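Notes for Week 4: The Long-Distance Run as Advertisement

Course reader, Early Motoring and Its Public
Instructor: Rizal Oei

Last week we finished with the hill climb, and a few of you asked after class why anybody moved on from it. A hill climb was short, dramatic, cheap to stage and easy for a newspaper to explain. All true! But a hill climb also ended before anything could break, and buyers had begun to notice. By the first years of the twentieth century a person shopping for a car had usually heard one story about a breakdown for every story about a fast one. The long run was the industry's answer to that worry, and I think it is one of the most enjoyable stretches of the whole course.

What counted as a long run

Keep three kinds of event apart in your head, since the press of the day mixed them up constantly.

The reliability trial was organized by a club. There were rules, there were observers, and points came off for stops. Many entrants could finish with a perfect score, so a trial could have lots of winners, and every one of them bought an ad the next morning.

The city-to-city record was usually a private affair. One car, one crew (or two crews taking turns), a starting clock and a finishing clock. Whoever held the record could say so until somebody else came along.

The non-stop engine run is the odd one, and my favorite. What mattered was that the engine never quit. The car could stand at the curb while the crew ate or changed a tire, and as long as the engine was turning over, the run was alive. Crews would go to wild lengths to protect it, filling the tank from cans with the motor going, greasing what they could reach, and posting a man by the hood at night.

When you read a primary source, settle first which of the three you are looking at. A "continuous run" in one paper is a car that kept moving, and in another it's a car that sat idling outside a hotel for half the night.

Our working case: the Dotlow run

The packet follows the Dotlow touring car on its run through Folance and back. It's a small story and the file on it is thin, but it has everything we need: a maker with a new model, a local agent with a deadline, and a set of roads that no one had bothered to improve. The maker claimed 2569 miles with the engine never stopped. The agent's own letters agree on the mileage and are a good deal less cheerful about the rest.

The course was a loop. That surprises students, who tend to picture a car heading off over the horizon, but loops made excellent sense. The car came past the agent's front window again and again, a crowd could gather, and fuel and parts stayed in one place. On the Dotlow loop the start and finish were at the agent's door, the far point was the bridge at Dhillon, and the crews changed on the way back. Nelell, which shows up in the log as "N." and in one spot as "Nell," was the checking station where an observer signed the card.

Look closely at the signatures when you get to them. There's a stretch of night laps where the same hand signs for two observers. I don't want you to jump straight to fraud, because tired people sign for one another all the time, but I do want you to say what a skeptical reader in the period could have made of it.

Surfaces, wheels and why the loop was so slow

Average speed on the Dotlow run was low even by the standards of the day, and the roads explain most of it. Country roads outside town were dirt, graded once in a while and rutted by wagons the rest of the year. After rain the ruts filled and the narrow tires cut right in. Crews carried chains, rope wound around the rear tires, planks, shovels and a block and tackle, and used all of it.

The basic trouble is pressure. A heavy car resting on narrow tires puts its weight on tiny patches of ground, and soft ground gives way under it. There are two ways out: make the car lighter, or spread the load. Makers of road cars mostly chose wider tires and waited for better roads. Makers of farm and logging machines went the other way and laid down their own road as they traveled, with a loop of linked plates running around the wheels. We come back to that branch of the family in the second half of the term, so keep the idea handy.
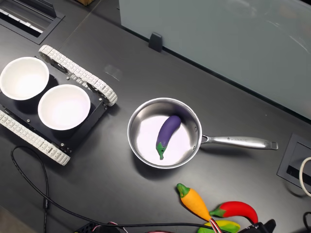 A small tracked chassis. The wheels and sprockets run inside the loops of links.

The price of spreading the load is friction, weight and a great many joints that can wear. For a touring car meant to carry a family to the lake, the trade made no sense. For a machine pulling logs out of a wet valley it made all the sense in the world. I bring it up here because students often ask why the long-run crews put up with getting stuck so often, as if the cure were sitting on a shelf. Partial cures existed — but they belonged to a different kind of machine, with a different buyer and a very different top speed.

Reading the advertisements

Now the fun part! Once a run was over, the writing began, and the writing is where our course really lives. The Dotlow booklet was in the mail while the car was still being cleaned up. Take it slowly and watch for the following.

Which number leads? The booklet opens with distance and leaves elapsed time for the back pages. A maker with a fast time put the time first. The order tells you what the company thought it had won.

What is the car being compared with? Early on, the rival was the horse, and a run was described in days saved over a wagon trip. Later the rival was another car, usually unnamed ("a machine of twice the price"). The Dotlow booklet does both on the same page, which dates it nicely.

Who gets to be a hero? Sometimes it's the driver. In the cheaper ads it's nearly always the car, and the crew are reduced to "ordinary operators," the point being that you, the reader, could have done it too. Compare that with the agent's letter asking for an experienced factory man to be sent at once, by the night train.

What counts as a repair? This one matters a great deal. The booklet says there were no repairs. The log shows a spring leaf replaced, a water connection bound up with tape and wire, and tire changes on nearly every lap. The company filed all of these under "adjustments." Other makers did the same, and readers seem to have known how to take it.

The agent's side

It's easy to read these runs as something the factory did. The letters push back on that. The local agent found the garage space, fed the crews, talked the livery owner out of blocking the road, and paid a share of the cost. In return he hoped to sell cars while the town was still talking. He had ordered 200 extra copies of the booklet and wrote twice to complain that they hadn't arrived.

His best letter was written at 4 in the morning, with the car out on the far side of the loop and overdue. He lists what he has spent, asks whether the factory will cover the lamp oil, and then breaks off to say he can hear it coming. I've read that page out loud to every group I have taught, and I'll do it again this time. The engine was audible before the lamps were visible, and he knew it by sound.

For discussion

Come with a page of notes on any two of these.

Why would a maker choose a non-stop engine run over a city-to-city record? Think about cost, risk, and what each could be made to prove.

Take the four ways of reading an ad given earlier and try them on a car ad from your own time. Which of them still work?

The observers were paid by the agent. Does that sink the evidence, or only weaken it? Use the night laps.

Find one "adjustment" in the log that you would call a repair, and defend your choice.

Reading for next time

The Dotlow packet, first 60 pages, including the agent's letters. Skip the parts list unless you love parts lists (some of you will). The fold-out map is hard to read in the copy, so use the larger one at the reserve desk and please put it back flat. Short papers on the hill climb are due at the start of class, on paper, with your section number at the top.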